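Review: Drelberg two-arm bench station, after one winter of use

We bought the Drelberg two-arm station for the Sedovcombe shop to do small assembly work: driving screws, seating cables, plugging boards for test. We make timer modules for greenhouse vents, and the runs are short. Since January the station has done 717 cycles. I am writing this review mainly about one fault that cost us the better part of a week, because I could not find anything on it when I needed it.

The good parts first. The arms are quiet and hold position well. Setup took two of us a day and a half, including leveling the table. Teaching a position by hand is easy, and a new operator can save a simple path within an hour. The printed manual is thin but accurate, and the spare parts list has part numbers you can order from directly.

The fault showed up in February on a job where the two arms work close together. The left arm brings in a cable with a USB-style plug while the right arm has the electric screwdriver. On a Thursday afternoon the left arm was told to wait and did not. It kept moving toward the middle for a short distance after the right arm had claimed the space. The plug touched the screwdriver, the bit was knocked out of line, and the right arm stopped on a force limit. The left arm reported no error at all.

No one was hurt, and the damage came to one bent bit and one scraped plug. Even so, an arm that moves when it has been told to hold is a safety matter, and we locked out the station that afternoon. 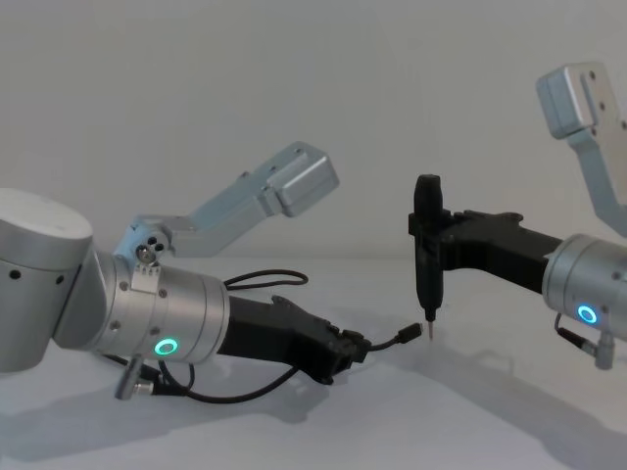

Kvaran: We run the same station and had the same thing happen, except ours was a tweezer tool and it went into the fixture. Check which version of the coordination software you are on. Support told us the hold signal could be dropped if it arrived during a blend between two moves. We only saw it with rounded corners turned on.

That comment came in under my first short post on this, and it saved us time. Our log showed the same pattern. The hold was sent during a blended move, the left controller acknowledged it, and then it finished the blend anyway. We repeated the job with no tools fitted and the speed turned down, and got 8 missed holds in 194 tries. With blending turned off, we ran the same 194 and got none.

I have three complaints about how the station handles this.

The first is the status lights. Each arm has a small ring on the wrist, and ours stayed in its normal color through the whole event. A person standing at the table had no warning. I would expect an arm that has missed a hold to show it there.

The second is the shared zone setting. The screen lets you draw a zone that only one arm may enter at a time, and it looks like a protective function. It is a software courtesy between the two controllers. The manual does say this, in a note near the back. It should be on the screen where you draw the zone.

The third is the cable. The zone check uses the arm and the tool body you enter, and it knows nothing about a cable or plug sticking out past the gripper. Ours reached well past the tool outline we had saved. Even with the hold working correctly, the margin was smaller than the screen showed. We have since entered a longer tool shape for the left arm, with the plug included, and the arms now wait farther apart.

Drelberg support answered the next morning. They asked for the logs and sent a software update after 8 days. The update fixed the missed hold in our tests. They did not offer to pay for the lost time, and I did not get a clear answer on whether other owners had been notified.

We also added a Dasix safety relay, wired so that a force stop on either arm cuts motion on both. It took an evening to install. I think the station should ship this way – the terminals are already there in the base.

For the restart we cleared everything off the table and ran the pair at low speed, checking the waiting positions one by one. We did 600 cycles like that before going back to normal speed. It was slow, and I would do it again after any update.

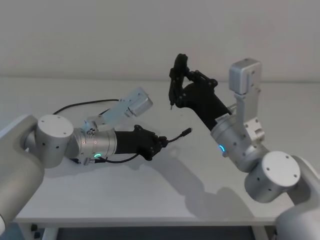
Would I buy it again?

Yes, with conditions. The mechanical side is very good for the price, and for one arm working alone I have no complaints. For two arms sharing a space, I would want the relay fitted on day one, blending turned off near the shared zone, and the full length of any cable entered as part of the tool. We still keep blending off there. It adds up to 8 seconds to a cycle and we can live with that.

Three stars out of five. I would have given four if the warning about zones had been on the screen.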